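Monday, May 27, 2019

Bank holiday. Rain until ten, then dry. I got up at seven and did the broad beans first, which were full of blackfly. Pinched out the tops and washed the rest down with soapy water. The second row is behind the first and I think I sowed it too deep.

Rosine Rolland rang at nine about the choir. The concert in Kallitora is definitely on for December and they want over 20 of us to go. I said yes for me and not yet for Thibault, who hasn't got a passport at the moment. She wants 300 as a deposit by the end of next month. We are doing the Kälin pieces again. I don't mind the first two but the third sits very high for the altos, and last year we went flat in it at every rehearsal.

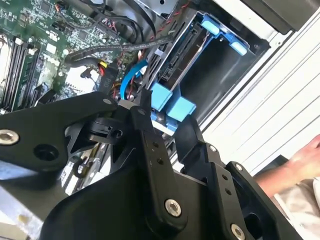 Inside of the old desktop computer.

Lunch was soup and the end of the ham. Afterwards I walked to the allotments the long way, by the canal -- the towpath is shut at the second bridge, so it was longer than I meant. Damián Arancibia was there putting up netting. He gave me 4 leeks he had missed in the spring clear-out, all gone woody, and a tray of celeriac seedlings that look very good. I owe him a bag of compost.

Spent an hour on the choir music when I got back. My copy of the second piece has all the breath marks from the year 2000, when we had a different conductor, and I rubbed most of them out. Chin-lung wants the long phrase on page six in one breath. I can't do it yet. I managed it once sitting down and not at all standing up.

Muammer came for tea and brought back the ladder. He thinks the gutter at the back will need replacing this summer. I'd rather leave it a year.

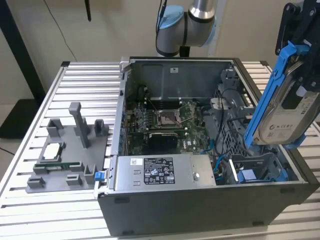

Things for the week

Ring Rosine about the deposit.
Compost for Damián.
Celeriac out on Thursday if it stays mild, otherwise leave them in the porch.
Passport form for Thibault -- he has to get the photographs done himself.
Page six, standing up.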